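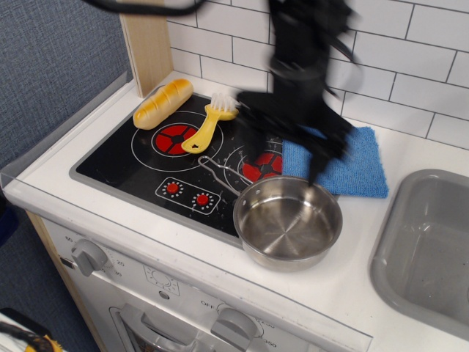
A play kitchen with a saucepan and a blue cloth by the cooktop.

Home | Local | Families | Events | Contact

Families

Toy library in Gasser gets longer hours and a bigger room

By Johanna Sutter
March

Parents in Gasser who have been squeezing their toy library visits into a single rushed hour after work will be glad to hear that the doors are going to stay open quite a bit longer this spring, and that there will finally be space to park a stroller once you get inside.

The library is moving from its narrow spot behind the post office to the old Bernari shoe store on the main street, which has stood empty for two years and still has its lovely wide front windows. Opening time stays at 2 p.m., but closing moves back to 6:30, late enough for families coming in on the bus from Vosto.

More than 400 toys and games are on the shelves at the moment, from wooden train sets to the big floor puzzles that always seem to be checked out by the time you get there, and another 100 have been waiting in boxes because there was simply nowhere to put them. Play food, pots and pans and other pretend kitchen things are among the most borrowed, and the waiting list for those runs to 16 families.

"We've had grandparents come in for one puzzle and leave an hour later with a full bag and a new friend," said Jonas Eberhard, who runs the library and has done most of the painting in the new room himself, evenings included. "I'd like them to have a chair to sit on while they're at it."

Borrowing will stay free for children under three, and the loan period remains two weeks, with one renewal by phone or at the desk. Anyone with outgrown toys in good shape can drop them off during opening hours, though Eberhard asks that puzzles come with all their pieces and that battery toys be tried out at home first.

The old room stays open until the end of the month.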